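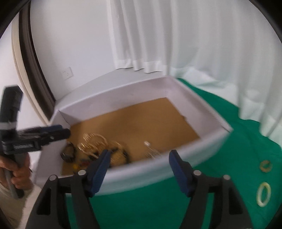
有一条留言说,规则写得太细,采集的人记不住,最后大家还是凭手感做,所以不如只留三条:别弄坏东西,别挡住镜头,别剪掉失败。我们把这条留言讨论了两次。前面的意见我们接受,所以第二版删去了不少条文;后面的意见只接受一部分,因为“别挡住镜头”在双手持夹爪的时候做不到,写进去只会让人作假。下面的文字就是删改以后的样子。

Virkeo 饰品整理数据集 说明文件

版本:第二版
状态:采集已完成,标注复核仍在进行
修订:7月2日(周五)
联系:请在仓库里开一个议题,写中文或英文都可以

一、数据集是什么

Virkeo 收集的是人用手持夹爪整理小件饰品的录像和夹爪状态。任务只有一种大类:把散放的戒指、手镯、链子一类的东西,放进一个浅的敞口白盒,或者从盒里取出来,按要求摆到盒外的绿布上。多数片段由两把手持夹爪完成,一把的视角作为主视角,另一把从旁边进入画面。

目前公开的部分有348段录制。每段从夹爪静止开始,到夹爪再次静止结束。使用到的饰品共70件,全部是仿制品或者没有价值的旧饰品,采购由 Condier 完成,没有从个人手里借用的东西。

我们选择饰品,原因有两个方面。其一,细链子、小环和反光表面对抓取很不客气,许多在积木上看起来很好的方法,到这里就会出问题。其二,整理饰品时人会自然地犹豫、换手、重新抓,而这些行为在规则太严格的采集里常常消失。

二、目录里有什么

recordings 目录:每段录制一个文件夹,里面有视频、夹爪开合度、位姿估计和时间戳文件。
labels 目录:动作分段、任务文字、质量标记。
rules 目录:采集规则的全文,以及历次修改的对照。
forms 目录:开工检查单和事故记录单的空白表。
splits 目录:训练、验证、测试三份名单。请不要自己重新随机划分,理由在第七节。

文件夹的名字只由场地代码和序号组成。采集人的姓名、工号都不进入文件名,也不进入元数据。

三、场地和布置的规则

1. 台面铺绿布,布要拉平。轻微的折痕可以接受,能让环形小件站住或者卡住的深褶不可以接受。
2. 浅盒放在布上,位置由当天的名单决定。盒子允许斜放,采集人不需要把它摆正。我们以前要求盒边与台边平行,结果训练出来的策略一遇到斜盒就从盒壁上压过去。
3. 盒外可以有饰品。盒外的饰品如果不属于这一段的任务,在任务文字里必须写明“其余不动”。
4. 台子后面的窗帘、插座、墙面不必遮盖。窗帘碰到布面的时候,只要不进入夹爪的工作区域,就照常录制。
5. 灯光在一段之内不改变。反光不处理,不喷消光粉,不贴膜。金色链子在运动中拉成亮线,这属于数据的正常内容。
6. 饰品在盒里允许堆叠和缠绕。缠绕由名单规定程度(无、轻、重),采集人不要为了好抓而事先解开。

第六条是被违反最多的一条。我们在复核时发现,有一个场地把“重”缠绕几乎都做成了“轻”,那一批已经改了标记,没有删除。

四、夹爪使用的规则

1. 开工以前检查两把夹爪的指垫。指垫上的横纹如果磨平或者有残留的细丝,先清洁,再不行就更换。更换以后要在检查单上写一行,并重新做开合标定。
2. 检查连杆上的销钉有没有松动。有松动就停用,不允许用胶带固定以后继续录。
3. 手只握手柄。录制中手指不得伸到夹爪前方去帮忙,也不得用手背去推盒子。如果手碰到了饰品,这一段要标“手接触”,并继续录完。
4. 两把夹爪在盒子上方会合时,一把停,一把动,除非任务文字要求双手同时操作。停的那一把可以留在画面里,可以挡住一部分盒壁,不需要退出去。
5. 不要追求速度。名单上没有时间目标,场地也不应该自己加时间目标。快速移动造成的模糊本身不算错误,但是为了赶进度而快,指垫会撞到盒底,盒底的凹痕以后会成为一种不应该有的定位线索。
6. 闭合以前,指垫应该在目标的两侧都看得见间隙。看不见间隙就先退后再来。对于很细的链子,这条可以放宽,标注里写“盲闭合”。
7. 掉落以后不暂停。在盒里或者布上的,重新抓。掉到地上的,把这一段录到夹爪静止为止,然后再捡。

Vonholm 场地曾经提出,第四条应该反过来,让两把夹爪尽量同时动,因为这样更像人平时的动作。我们尊重这个意见,不过同时动的片段里碰撞比较多,位姿估计也容易跳。现在的办法是把同时操作单独列为一种任务,数量不多,标记为 bimanual_sync。

五、人员和安全

采集人每次连续工作的时间由场地安排,规则只要求两点:采集人说累了就停;停下来的时间照常计入工时。我们把它写在数据说明里,是因为疲劳在数据里看得出来,手腕角度会变低,抓取前的停顿会变长。

手持夹爪没有电机推动手臂,危险比机械臂小得多。可是连杆之间有窄缝,夹住袖口或者皮肤都发生过。宽松的袖子要卷起,或者用腕带收好。早期录制里有一部分没有做到,那些片段保留,并带有 sleeve_loose 标记。长时间悬腕造成的酸痛比夹伤更常见,每个场地都应该准备可以放肘的地方。

饰品里有些旧件的边缘不平。Condier 在采购以后做过一次筛选,去掉了有尖刺的和掉镀层的。场地再发现这样的物件,请直接取出,写进事故记录单,不需要先问我们。

画面里可能出现采集人的手和前臂。采集人都签了同意书,同意书说明了公开的范围,也说明可以撤回。撤回的请求到了以后,我们删除整段,并在下一版的改动记录里只写序号,不写理由。人脸一旦进入画面,该段不公开。

六、质量标记和“失败”

每一段都有三个结果标记中的一个:完成、部分完成、未完成。三种都公开。

场地最不习惯的就是这一条。在别的项目里,未完成的片段常常当场删掉,而采集人也会觉得未完成是自己的过错。我们的规则是:场地没有删除的权限。只有设备断电、文件损坏、人脸入镜这三种情况可以由仓库维护方撤下,撤下的序号留空,不用别的片段补上。

标注的人请按照下面的说法写,不要自己发明新词:
抓空:指垫闭合,中间没有东西。
滑脱:抓住以后离开支撑面,又掉下。
带起:抓住目标,同时把没有要求的物件也提起来。
压住:一只指垫压在物件上,物件不能动。
放弃:采集人主动退开,不再尝试。

“带起”在链子上特别多。原来的标注说明把带起算作抓取成功,第二版改为单独一类。如果您用过第一版的数据,请注意两版的成功率不能直接比较。

物件的名称只写看得到的内容。允许写“金色链状物”“浅黄色圆环”“深红色小件”,不允许写“纯金项链”“玉镯”。材料我们没有检验过。标注的人如果不能确定一个物件是一条链子还是两条缠在一起,就写“一团”,不要猜。同一件东西在模糊的帧里看不清楚,可以参考前后帧,但是要打 inferred 标记。

七、数据的划分

测试集按照物件和场地来分,没有按照时间来分。测试用的物件有11件,它们从来没有作为任务目标出现在训练录制里。不过,它们有可能作为背景放在训练录制的布上,这一点我们在第一版里没有说清楚,有人在议题里指出来,我们感谢这个指出。需要完全没有见过的物件的使用者,请用 splits 目录里的 strict 名单,它把这样的训练录制也去掉了。

随机划分会让同一次布置的前后两段分别落在训练和测试里,盒子的角度、布的折痕都一样,结果会好看得不合理。请不要这样做。如果论文里一定要报告随机划分的结果,请同时报告我们的划分。

八、适合和不适合的用途

适合:从人的示范学习小件抓取和放置;研究反光、遮挡和运动模糊下的感知;研究双手之间的等待和让位;评价标注规则本身。

不适合:估计真实珠宝的价值或材料;任何与辨认个人有关的用途,包括从手部、衣袖推断身份;直接作为安全认证的证据。手持夹爪记录的是人的力量控制,夹持力在本数据里没有测量。把策略放到机械臂上的时候,请先限制夹持力,再用便宜的物件试。我们见到过把细环夹变形的情况。

如果您在自己的设备上使用,指垫的宽度和硬度可能与我们不同。请不要假定同样的开合度代表同样的抓取。

九、已知的问题

绿布在浅色盒壁的下部会映出一点绿色,用颜色阈值分割盒子的程序会在那里出错。
镜头是广角的,画面四个角是黑的。去畸变的参数在每个场地的文件夹里,两个场地的参数不能互换。
第二把夹爪从侧面进来时,常常只看得到一部分,它的位姿来自它自己的记录,不来自主视角的图像。两者的时间偏差一般很小,在 Krūmiņa 场地的早期录制里比较大,请使用修正后的时间戳。
盒底上有时出现小的深色斑点或者碎屑。我们没有清理这样的片段,也没有标注。分割模型可能把它们当成物件。
盒子外形只有浅的敞口一种。深盒、带隔板的盒、带盖的盒都没有。
任务文字约有400种写法,但是意思相近的很多,语言的多样性请不要高估。

十、场地自查

下面几句话供场地负责人在每天开工前对照。它们与开工检查单相同,只是写得短一些。

布拉平了吗。名单上的缠绕程度照做了吗。
指垫干净吗,销钉紧吗,标定是今天做的吗。
袖口收好了吗,同意书还有效吗。
昨天的未完成片段都上传了吗。

最后一句请认真回答。复核的时候我们会看序号是不是连续。如果不连续而又没有撤下记录,我们会写信去问,但是不会因此扣场地的费用。扣过费用的地方,序号后来都连续了,未完成的比例却低得不能相信,所以这个办法在第一版结束以前就取消了。

十一、怎样修改规则

规则的修改从议题开始。请写明是哪一条、在什么情况下不好用、您建议怎样写,如果可以,请附上录制的序号。只写“太麻烦”也可以,我们同样会读,只是比较难处理。

修改在录制中途不生效。一个批次用哪一版规则,从头到尾就用哪一版,版本号写在批次的说明里。如果一条规则会使人受伤,场地可以立刻停止执行,然后再告诉我们。

下一次规则审查安排在11月。已经列入的题目有两个:盲闭合是否需要更细的标记,以及停住的那一把夹爪是否应该规定停放的位置。Vonholm 和 Krūmiņa 对第二个题目的意见不同,两边的原文都放在 rules 目录下,欢迎在那里补充。

十二、引用和许可

数据可以用于研究和教学,商业使用请先在议题里联系。引用时请写数据集名称 Virkeo 和版本。转发部分数据的时候,请把质量标记文件一起转发,不要只转发完成的片段。

本文的中文由作者直接写成,作者的母语不是中文。如果有句子读起来意思不清楚,请以 rules 目录里的规则全文为准,也请告诉我们是哪一句。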